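Many people ask me if a robot can clear the kitchen table already. I work with this question since September, so I will try to answer in a few posts.

Short answer: sometimes. Putting a cube on a plate, yes. Our arm did it 207 times from 300 tries last month.

But 207 is not good for a home. If your child dropped every third plate, you would not say the child can clear the table.

Waqas Janjua asked me if more practice helps. It does, slowly. We plan 3000 tries before winter, with different plates and different light.

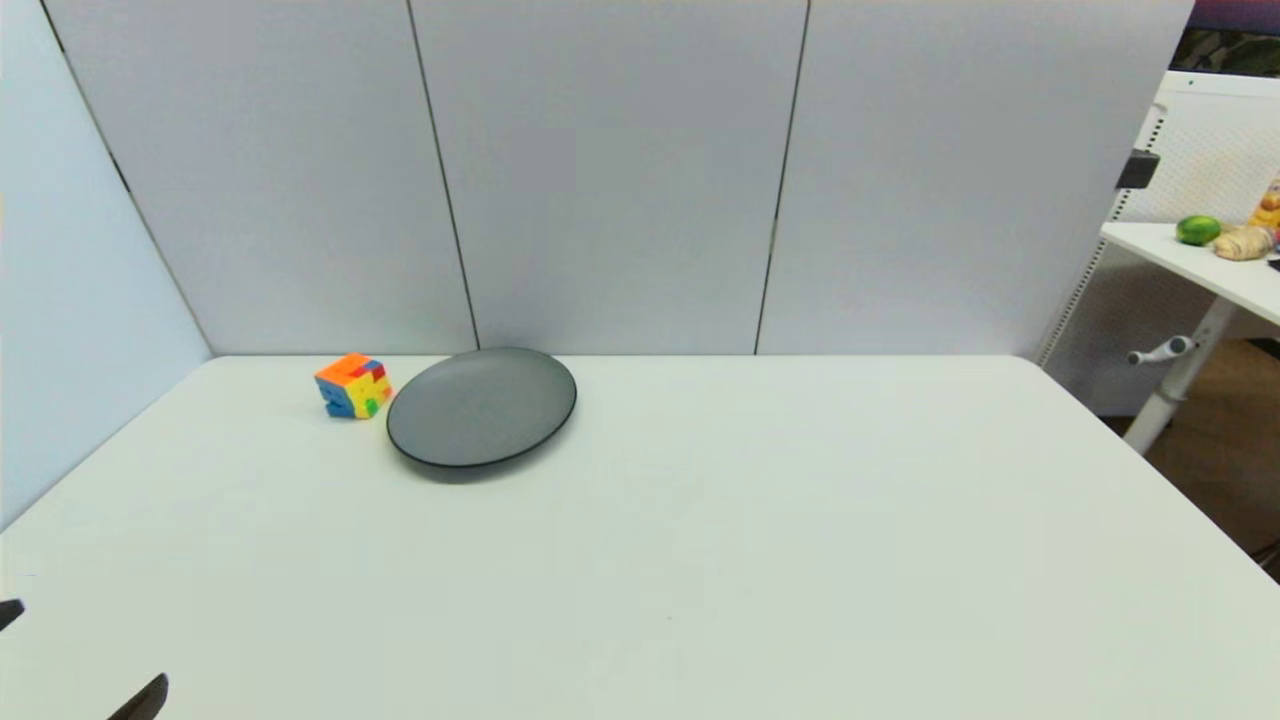 A flat plate is harder than people think. The rim is low and the fingers must go under it. I need one second for this, the arm needs 20.

For folding towels, please ask me again next year.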